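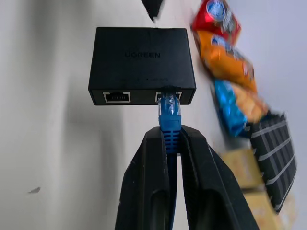
Panyasiri wrote in after the April release to ask why the insertion skill should bother with force control at all, when the wrist camera can already find the port to a fraction of a millimetre. Fair question, and I used to think the same. My answer is the whole of this section, so grab a coffee and let's set up the connector skill in Timudeo properly.

5. Setting up the connector skill

5.1 What you need first

You should have finished section 4 (hand-eye calibration) and have the Perkitz driver running. I do all my own testing on the Kurngate controller build, so if your menus look a bit different, check your version before you email me. You'll also want the e-stop within arm's reach. I know, I know, but I've watched people leave it on the far side of the bench.

5.2 Teaching the grasp

1. Open the Skills tab and choose New, then Connector, then RJ45.
2. Jog the arm by hand until the fingers sit either side of the boot, the ridged bit behind the plug. Don't grab the clear body. You'll cover the latch, and the planner needs it free.
3. Close the gripper slowly and press Save Grasp.
4. Wiggle the cable gently. If the plug rocks between the fingers, open up, move a touch closer to the plug and save again.

Note: flat cable is fine, but it twists more easily than round. I tick "Re-check roll after grasp" whenever I'm using it, and it has saved me a lot of swearing.

5.3 Teaching the port

1. Move to the view pose, with the wrist camera looking at the device and the port you want well inside the picture.
2. Press Detect Ports. Every port it finds gets its own outline on the screen, including any that already have a plug in them.
3. Tap the one you want. Timudeo names ports from left to right as the camera sees them, so if you turn the wrist right round, the names swap too! This catches everybody once.
4. Check the occupancy flag. If an empty port comes up as occupied, nudge the exposure up and detect again. Dark housings are the usual culprit, as the metal shield gets lost in the glare when the lights are harsh.
5. Save the port.

Caution: never run an insertion on a port flagged "unknown". The planner will let you do it (I'm fixing that), and it will push at whatever is there until it reaches the force limit.

5.4 The approach and the push

So, back to Panyasiri's question. Vision gets you to the mouth of the port. From there the fingers hide a good part of the view, the plug may have slipped a hair in the grasp, and the device itself can slide across the bench. Force control takes care of all that.

1. Set Approach Distance to 40 mm. The arm drops out of free-space planning at that point and travels in a straight line.
2. Set Contact Speed to 300 mm per minute. Go slower if you like, I do on a new bench.
3. Set Search Pattern to Spiral. Raster works too but takes ages.
4. Set Force Limit to 39 N. The slider goes well past that. Please leave it alone.
5. Leave Latch Check on. It gives a small backwards tug after the push and looks for resistance.

Note: the log is sampled at 200 Hz, and a good insertion has a recognizable shape: a gentle climb, a sudden drop, then a hard stop. A climb with no drop usually means the plug is upside down or the latch is catching on the shield.

5.5 Clutter near the device

Timudeo builds its collision map from the view pose only. Anything near the device that the camera can't see from there won't be in the map, so take a second view if you've got boxes or packets close by. Shiny wrappers can leave holes in the depth data. I set Hole Fill to Conservative, which treats the gaps as solid, and the odd refused plan doesn't bother me.

5.6 First run

1. Drop the speed override right down.
2. Press Dry Run and watch the arm stop short of the port.
3. Press Run, with a hand on the e-stop.
4. Open the log and save it as your baseline before you change any settings.

Section 6 covers unplugging, where the latch has to be squeezed first and most of the grasp settings need teaching again.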